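Bimanual shelf loading: depth holes from a perforated riser, planner puts the placement plane too low

Posted by khulme_lab in Perception and Planning

We have a two-arm tabletop cell and the job is loading a small black perforated riser with mixed containers: tins, lidded jars, glass cups. Segmentation and plane fitting run in Kinum, motion planning is Muvunico. The plane fit on the top of the riser is bad. The depth returns go through the holes and hit the wood underneath, so the fitted height comes out low and the arm tries to push the cup through the shelf. With an opaque board laid on top the same code is fine. Out of 200 logged fits, 68 were outside our tolerance. The glass cups make it worse because they have hardly any depth of their own.

I have tried a bigger voxel size and more RANSAC iterations. Neither helped much. I would like to keep the riser as it is. Photos of the cell are at the bottom of the thread.

Clive Hulme

Don't average the two surfaces. A plain least squares fit will sit between the metal and the wood, and a larger voxel does the same thing one step earlier. Make a histogram of height over the riser footprint. You should get two peaks, one for the table and one for the plate. Throw out everything below the midpoint and fit the plane on what is left. If you know the riser's height, use it as a prior and only solve for x, y and yaw.

For the glass, stop asking depth for it. Segment in color, intersect the bottom of the mask with the plane you just fitted, and put a cylinder there as the collision object. Pad it by 30 mm until you trust it.

Also check the timestamps between the head camera and the wrist cameras. Ours were 60 ms apart and it looked just like a bad plane fit whenever the arm was moving.

gezer_fan

just switch to Gezer, it has a shelf mode

Haltbridge_tom

Shelf mode in Gezer wants a solid top, so it won't fix this. I agree with the histogram. One addition: if the rim or folded edge of the plate gives you clean depth, fit the border first and ignore the middle. And have the planner come straight down for the last part of the place and stop on force, so a small height error does no harm.
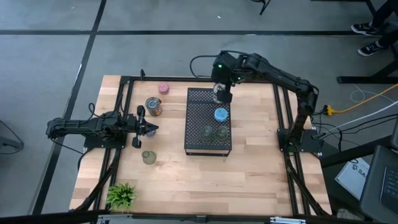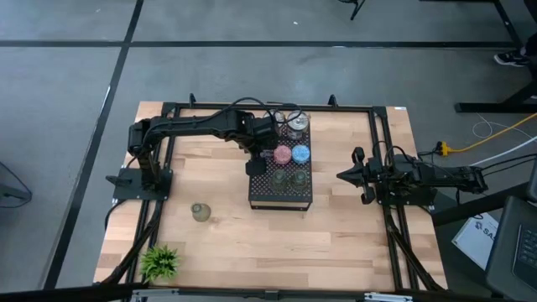
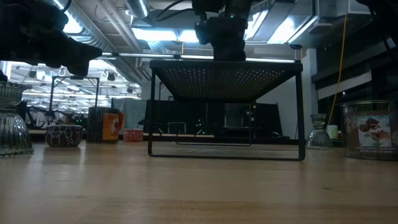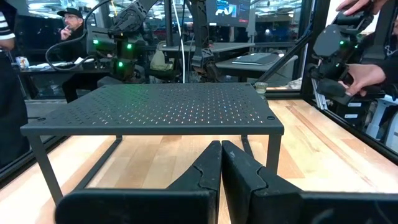

The two-arm cell with the perforated riser, from the head, fixed and wrist cameras.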